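Brinov (simulation package)

Brinov is a commercial simulation package for two-armed service robots, sold by Drastus of Urport. It supplies furnished indoor rooms, a robot model with two arms and grippers, and tools for recording what the robot's cameras would show while it works. Customers are mostly companies and university labs that want to try out software before running it on a physical machine. Drastus sells it by yearly license, with a support plan as an extra.

Background

The package began as an in-house tool. Ineke De Haan, an engineer at Drastus, wrote the first version to check arm movements overnight, when the company's test room was closed. Other teams started to ask for copies, and the company put it on sale as a product one September. Sioned Probert joined later to run the room library and is credited as its editor in the manual.

The name comes from the internal label of the first test room. That room is still included, under the heading "legacy," and still has its old door that opens the wrong way.

The robot model

The standard model has a white, rounded body with an arm on each side. Joint limits, finger travel and arm reach are set in a plain text file, and a customer can replace the whole model with another one. The body is drawn with few surfaces to keep rendering fast, which leaves visible facets in close views. The general view takes in the top of the body, both arms and whatever furniture lies beyond them, and it may be rolled to any angle.

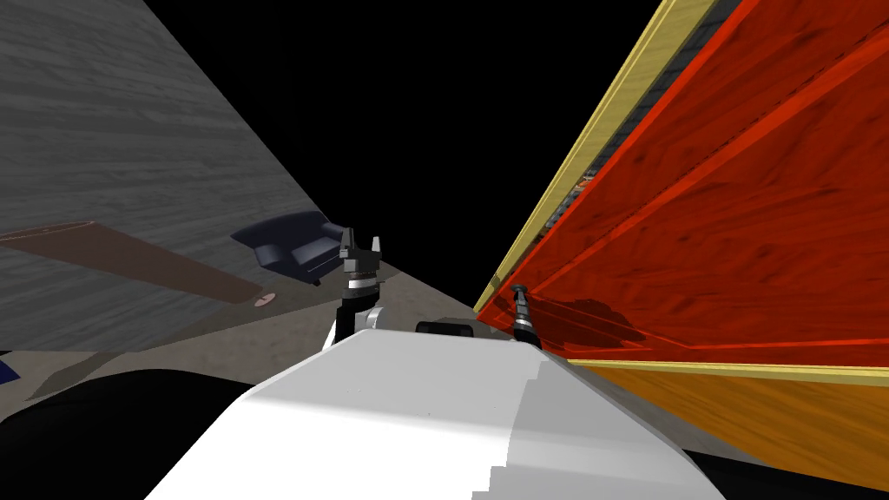
Rooms and furniture

The library holds 168 rooms in the current release. Each is built from a shared set of 721 furniture pieces, among them armchairs, tables, shelves and cabinets. Surfaces are covered with image textures such as wood grain or marble, and the same piece can be given a different finish from one run to the next. A gray wood board may end up against gray marble, a pairing that Drastus recommends for testing whether software can find an edge between two surfaces of similar color. 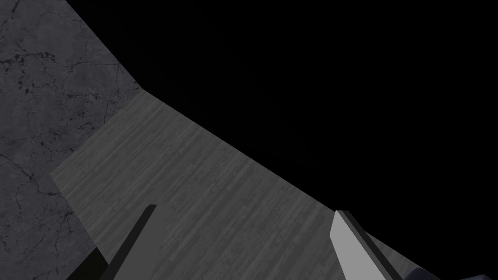
Finishes can be fixed by the user or drawn at random from a list. Random finishes are on by default. Users who want to repeat a run exactly need to save the seed number, a step that the manual mentions only in an appendix.

Rooms do not have to be closed. Anything outside the modeled area is left black, and no sky or outside view is drawn. This keeps files small – the largest room takes up 427 megabytes – but it means that a view aimed past the furniture may contain very little.

Hand views

Besides the general view, the package can record a close view for each hand, with the two gripper fingers at the bottom of the picture. These views are saved at the same rate as the general one and share its time stamps. The fingers are flat plates with squared tips. Their edges can look jagged at the lower quality setting. 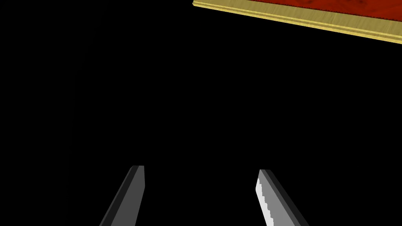
Hand views are stored in separate folders, left and right, along with the joint positions for each recorded moment. A viewer program supplied with the package plays them side by side. It can also skip to any moment at which a finger touches an object. Export to common video formats is included, though the joint data has to be exported on its own.

Licensing and support

A license covers one site and up to 200 runs at the same time. Larger users buy a second license or move to the hosted version, which is operated by Aerts, a computing firm that works under contract to Drastus. Hosted customers cannot add their own furniture files. Support requests are answered on weekdays, and updates to the room library are released on the first Monday of the month.

Reception

Reviews by users have been mixed to good. The hand views and the shared time stamps are often praised, and the text-based robot file is considered easy to edit. Complaints center on the random finishes, which can produce odd-looking rooms, and on the slow loading of the viewer. Soft objects such as cloth are not supported. Drastus has listed them as planned work for the last two releases.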